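Sedgwick (two-armed robot)

Sedgwick is a home-built tabletop robot with two arms, made in a shared workshop by Bradley Mottram, Elsie Naylor and Haruto Amano. It was designed to pick up, pass and sort small household things, and to lend a hand with simple assembly work at the bench. The plans were put up for anyone to copy on January 27, 2020, and have been altered by other builders many times over.

Background

Mottram had already built a single-arm machine called Drerer, which could lift a cup and set it down again but had no way of turning an object over. Naylor suggested giving it a partner. Work on the second arm began in August, and within a few weeks the pair decided to start afresh with matching arms and a stiffer way of fixing them down. Amano joined to write the control program, which he named Lorus.

The early version was a handful. The arms shook when they stopped, the cables snagged, and one gripper had a habit of drifting shut. Most of this was put right with shorter cables, better clamps and a great deal of patient tightening. The third rebuild is the one most people mean by the name.

Layout

The arms are fixed to a wooden worktop and reach in over it, so that there is a shared patch in the middle where either hand can get at the same object. Getting this patch right is the most satisfying part of the build! If the bases are too far apart the hands can only just touch; too close, and the elbows are forever in each other's way. Naylor's method is to clamp both bases loosely, bring the open grippers together by hand, and slide things about until they meet comfortably -- only then are the bolts done up. 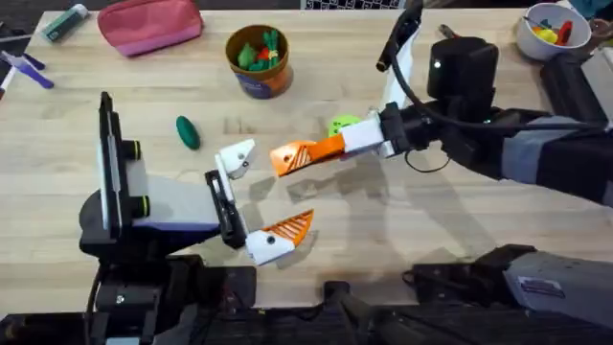
The two grippers close together over the worktop, with toy vegetables and other small items around them.

Toy food is a favourite for practice. It is light, cheap and comes in awkward shapes, and a bowl or a cup gives the arms somewhere to put it. Balls are harder, as they roll off at the slightest nudge, and soft pouches are harder still.

Grippers

Each hand has a pair of fingers with orange ribbed tips, a pattern the builders call the Fimusura finger. The ribs let the tip bend around whatever it is holding, so a round object is cradled along its sides and a flat one still gets a straight edge to press against. It is a lovely thing to watch, and it means the motor does not need to be very exact about how far it closes.

The tips are printed in a flexible plastic and the brackets in a stiff one. A full set of four takes an ordinary home printer a long evening and most of the following morning. Darren Fairclough, who looked after printing for the project, tried seven rib spacings before settling on the present one. Closely spaced ribs made the tip too stiff, while wide gaps let it fold sideways under load. Grip pads along the inner faces help with smooth objects such as tool handles.

Assembly work

The step from toys to tools was Colin Bunting's doing. He wanted one hand to steady a part while the other brought something to it, and wrote a set of 82 short practice tasks, beginning with lifting a ring off the bench and ending with holding a part still while a person drives in a screw. Small screws remain a weak point. They are usually started by hand, and Bunting's notes advise leaving them standing proud until the part has been checked for fit. 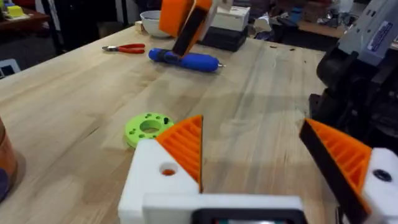 Can the fingertips be swapped without taking the whole gripper apart?

They can be changed one at a time. Undo the screw that holds the tip to its bracket, slide the old tip off and fit the new one, then run the opening and closing check in Lorus before picking anything up.

Control

Lorus runs on a desktop computer and treats the arms as one machine, which keeps them from being sent to the same spot at once. Movements can be typed in as a list or taught by guiding the arms by hand and saving each position. Taught movements tend to look smoother, although they have to be taught again if a base is shifted. The program has a slow mode for first attempts, and the build notes ask that it be used after any change to the hardware.

Variants

More than three altered versions have been described by other builders. One has longer forearms for a deeper bench, and another leaves out the second arm's wrist turn to save on parts. Drerer itself was later taken to pieces, and its base went into a turntable that Mottram uses for painting.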